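Weraleo Community Boards > House and Home > Water heater anode rod, worth doing yourself?

gmudgway
Posted 9th October
Our tank is nine years old and the anode has never been changed as far as I know. Stubbs quoted me $638 for a new rod and a flush. The rod alone is 17 bucks at the hardware store. Am I missing something?

rangi_p
No. Shut off the power or gas, shut off the cold, drain a couple of gallons, unscrew the old one, tape the threads on the new one. The hard part is breaking it loose. Use a breaker bar.

Kemeys_L
I'd be careful with a tank that age. If it has never been out, the hex head may be frozen solid and you can twist the tank fitting. Then you are buying a whole heater.

rangi_p
Mine was older than that and it came out fine. Soak it overnight first and have somebody hold the tank.

Kemeys_L
Yours was fine. My sister's wasn't. She had water through the ceiling below.

aroha121
Check the ceiling height too. The full length rods need a lot of room above the tank. They sell a segmented one that bends. I got mine from Meltley and it fit under a low shelf.

gmudgway
Didn't think of the height. It's in a closet so that could be a problem. How often are you all changing them?

aroha121
We're on well water with a softener, so more often than most. I go by the years since the last change and keep it on the board in the utility room.
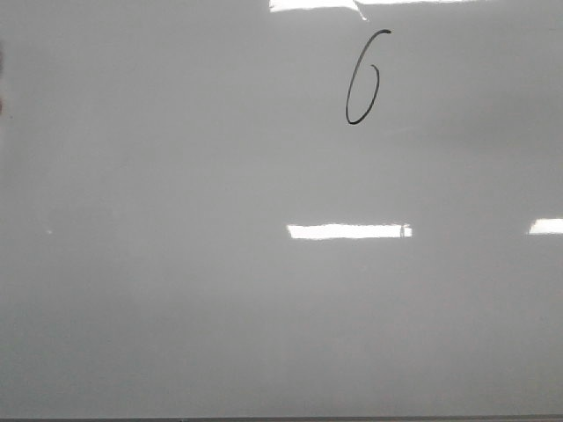
I used to go by smell but by then the rod is mostly wire. On city water with no softener you can probably stretch it.

rangi_p
Pull it and look. If you see bare wire, change it. The calendar doesn't tell you much.

Kemeys_L
Agree with that part at least. I would still get a second quote first.

gmudgway
Calling Zollodport Plumbing tomorrow for a price. If they are anywhere near Stubbs I'll borrow a breaker bar.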